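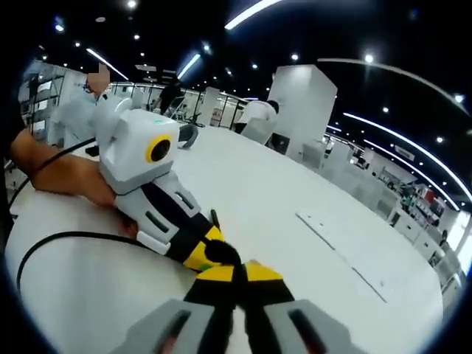 Kategorie: Räume & Häuser | Schlagwörter: Tische, Obergeschoss, Basgate

21. März, von Kamala Namboodiri

Der weiße Saal im Haus Basgate

Seit dem Umbau gehe ich fast jede Woche in das Obergeschoss von Haus Basgate, und jedes Mal bleibe ich ein wenig länger, als ich geplant habe. Der Saal ist 300 Quadratmeter groß und wurde früher von der Firma Lau als Lager für Stoffe benutzt. Jetzt ist er hell und offen, mit Geländern aus Glas und mit weißen Säulen. Wer das alte Lager noch gekannt hat, muss sich zuerst orientieren. Ich habe selbst am ersten Tag die Treppe nicht gefunden.

Den Entwurf hat das Büro Prondbridge gemacht, und Thirumalai Raju hat die Arbeiten im Haus begleitet. Ihm war die Farbe sehr wichtig. Auf dem Plan stand zuerst ein helles Grau, aber er hat mehrere Muster an die Säulen gehalten und am Ende Weiß gewählt. Über diese Entscheidung wurde lange gesprochen. Manche Kollegen fanden Weiß zu kalt. Ich war am Anfang auch dieser Meinung, heute finde ich es richtig.

Am meisten gefällt mir der große Tisch. Er ist weiß wie die Säulen, und seine Oberfläche glänzt. Man kann an ihm stehen, sich über ihn beugen und etwas darauf ausbreiten, ohne dass man die anderen stört. Geliefert wurde er von Ondia, in Teilen, und das Zusammenbauen hat einen ganzen Vormittag gedauert. Er hat über 2.000 Euro gekostet, was für unser Haus viel Geld ist. 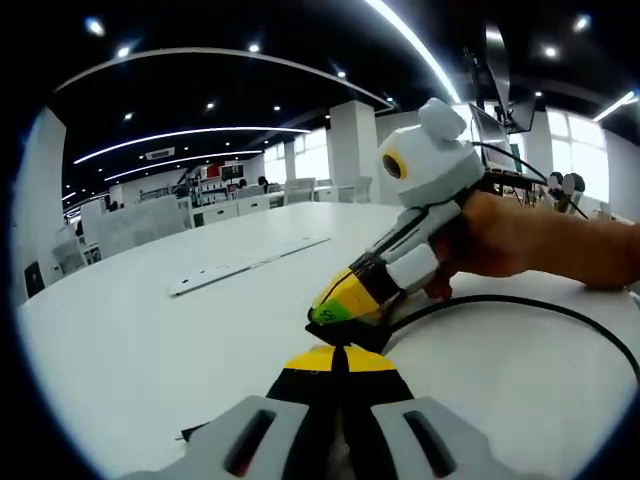 Mit einer glänzenden Platte muss man allerdings leben können. Jeder Fingerabdruck bleibt sichtbar, wenn die Sonne tief steht, und wir wischen am Abend mit einem weichen Tuch und lauwarmem Wasser. Scharfe Mittel haben wir nur einmal ausprobiert, auf der Unterseite, und danach war dort ein matter Fleck. Für Becher und Flaschen haben wir einen eigenen Platz bei der Treppe eingerichtet. Das klappt meistens.

Schwieriger ist der Ton. Glas und glatte Flächen geben jedes Geräusch zurück, und wenn zwei Gruppen gleichzeitig sprechen, versteht man den Nachbarn nicht mehr gut. Prondbridge hat einen Vorhang vorgeschlagen. Thirumalai Raju möchte lieber Platten unter der Decke, damit der Blick frei bleibt. Darüber wird noch im März entschieden, und ich werde an dieser Stelle davon berichten.

Wer den Saal sehen möchte, meldet sich bitte unten am Empfang. Eine Anmeldung vorher ist nur für Gruppen nötig. Der Aufzug fährt bis in das Obergeschoss, die Tür geht nach links auf, und von dort ist es nur ein kurzer Weg bis zum Geländer.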